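# The Slow Road to Skanthorpe

I took the bus to Skanthorpe in January, which everyone told me was a dumb month to go, and I'd do it again tomorrow.

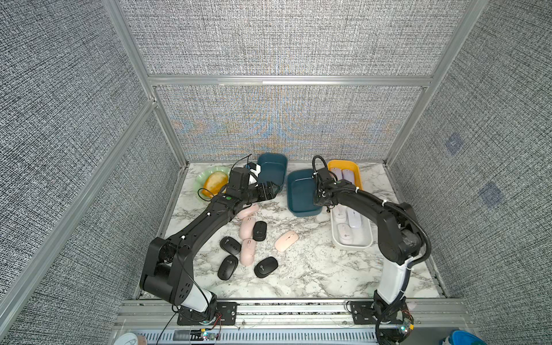
It's 80 miles from my front door and the ride eats most of a morning (the bus stops at every gas station, I swear, and twice at places with no gas station at all). I'd packed a book and never opened it. There's a stretch past Prerkcombe where the road drops down beside the river, and the whole bus went quiet, even the two teenagers who'd been fighting over a phone charger since we left.

I used to drive everywhere. Then my car needed a new transmission, the quote came back at $1,099, and I thought, well, let's see how long I can hold out! That was two winters ago. I still have the quote on my fridge.

What I didn't expect was how much I'd like having nothing to do. When I drive I'm always doing math, how far, how much gas, can I beat that truck to the exit. On route 532 I eat pretzels. I look into people's backyards. One guy outside Prerkcombe has built a full miniature golf course behind his garage, windmill and all, and I've never once seen it from a car.

Skanthorpe itself is small and a little worn out and I loved it. The diner by the station does a pork and cabbage soup that comes with way too much bread. I had it for lunch and then, okay, again for dinner. In between I walked down to the water and got so cold my ears hurt, and hid in the library until I could feel them again. They had a whole shelf of old bus timetables. I read them for an hour!

The trip home was less charming. The heater quit and we sat in the dark for 40 minutes waiting on a second bus, and a woman across the aisle passed out peppermints from a giant bag in her purse. I took three.

If you go, sit on the right side heading out, and bring cash for the diner. Their card reader was down both times I ate there, and the nearest ATM is a long, windy walk up the hill.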